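Library > Textbooks > Furniture and Finishes > Chapter 4

Chapter 4: Surfaces and the People Who Use Them

A finish is the thinnest part of a piece of furniture and the part that gets most of the complaints. Few customers ring the workshop about a mortise. They ring about a white ring, a sticky patch or a scratch that was certainly not there yesterday, and they would like to know what you're going to do about it. By the end of this chapter you should be able to tell them, and to say whether it will cost money.

We begin with a table. Suppose it left the Yordanov workshop in February, sanded, oiled and photographed from its good side. The buyer was a café called Hikirero, which put it by the window. Two years on, the end nearest the glass has changed colour, the middle has a dull patch where every plate in the place seems to have landed, and the far end, which wobbles and is therefore avoided, looks as good as the day it was delivered. It's the same timber and the same oil, applied by the same hand. The only difference is what has been done to it since.

Most of this chapter comes down to that. A surface keeps a record of its treatment, and a pale one keeps it in plain view. Dark timber is more discreet about some things, though it will report dust to anyone who walks in.

4.1 What a finish is for

Beginners tend to say that a finish protects the wood. It does, up to a point, and the point arrives sooner than the label suggests. A finish slows the movement of moisture in and out of the timber. It keeps dirt near the top, where it can be wiped away, and it changes how light behaves on the grain. It will not stop a dropped saucepan.

Finishes are usually sorted into those that soak in and those that sit on top. Oils mostly soak in. Varnishes and lacquers form a film, and films can chip or peel. Wax sits somewhere between the two and is fond of being reapplied. You will meet people who hold strong views on which is best — let them finish speaking, then ask what the table is for.

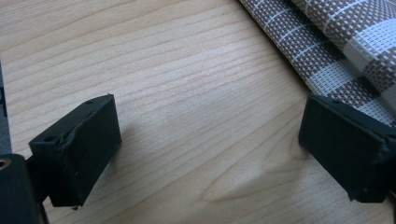

4.2 Wear, damage and the difference between them

Wear is gradual and spread out. Damage happens all at once, generally when a guest is present. The distinction matters to a repairer, as wear can often be treated across the whole surface with a light sand and a fresh coat, while damage has to be dealt with where it is and then blended into its neighbours. The blending is what takes the afternoon.

Start with a raking light. Put a lamp low at one end of the table and look along the top from the other. Scratches that were invisible from above will show up as bright or dark lines, and you will wish you had quoted higher. Run your fingertips across the grain with your eyes closed. Write down what you find before you pick up any tools.

In the Asemard method, used in the exercises at the end of this chapter, the top is marked out in chalk as a grid and each square is graded separately. It looks fussy. It also saves you from sanding the good end of the table to match the bad one, a mistake most of us have made with great care and a fine grade of paper.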